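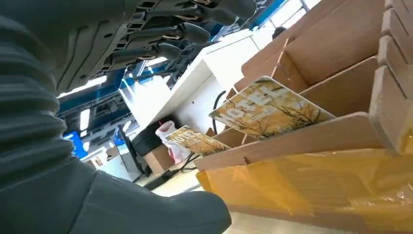

Tegan Kerslake told us in the first week that a cardboard organizer would sag before the end of the term, and that we should ask for a metal one and save ourselves the trouble. We wrote that down and made it the question for the project: can cardboard storage hold up in a shared workroom, and does it help keep the desks and floor clear?

Shared Desk Storage in the Corrigan Workroom
Genalyn Espiritu, Vusumuzi Hlongwane, Ximena Maldonado
December 14, 2023

1. Background

The Corrigan workroom has white desks, blue trim and bright ceiling lights. It is used by several project groups, and none of the groups has a fixed desk. Things get left behind. A cable stays out overnight, then a box is put next to it, and by the end of the week the next group has to clear a space before it can start. Items that don't fit on the desks go on the floor, including a black monitor, and bags tend to collect beside the trash bin.

We did not try to change who uses the room or when. We only looked at where things are kept.

2. Survey of items

We went through the desks, the organizer and the floor over two afternoons and wrote down every item that was not furniture. The list came to 277 items. Cables and adapters were the largest group, followed by paper and notebooks, then hand tools. Ximena sorted the list by how often people said they used each thing. Most of the cables had not been used that term, and for many of them we could not find an owner.

Unclaimed items went into a box with a note on it for two weeks. A few people came for theirs. The rest went to the department store room.

3. Load test

To answer the question about sagging we built a single shelf from the same kind of cardboard as the organizer and loaded it with copy paper. We added the paper 200 sheets at a time and measured the drop in the middle of the shelf with a ruler. The first few loads made almost no difference. After that the shelf bent a little more with each one, and it did not go fully back when we took the paper off.

A strip of cardboard folded into a channel and glued under the front edge made the shelf much stiffer. Gluing a second flat layer on top helped less than we expected and used more material. Vusumuzi thinks this was partly our glue, which was uneven - we did not have time to repeat the test.

4. Changes in the room

Paper was moved to the lowest shelves and cables to the upper ones. Labels went on the front edges, first in pencil and then in marker, as the pencil was hard to read from a standing position. We asked for the bin to be emptied more often and for full bags to be taken out the same day. The second request worked for a while and then people forgot.

5. What we would do differently

We should have talked to the evening groups earlier. Sizwe Van Wyk pointed out that they come in after the store room closes, so anything they borrow has to stay somewhere overnight, and our plan had no place for it. A shelf for overnight items was added late and filled up fast.

The load test should also run longer. Ours lasted a few hours and a real shelf carries its load for months. Ximena will check the shelves again in March, using the same ruler and the same marks on the side panels.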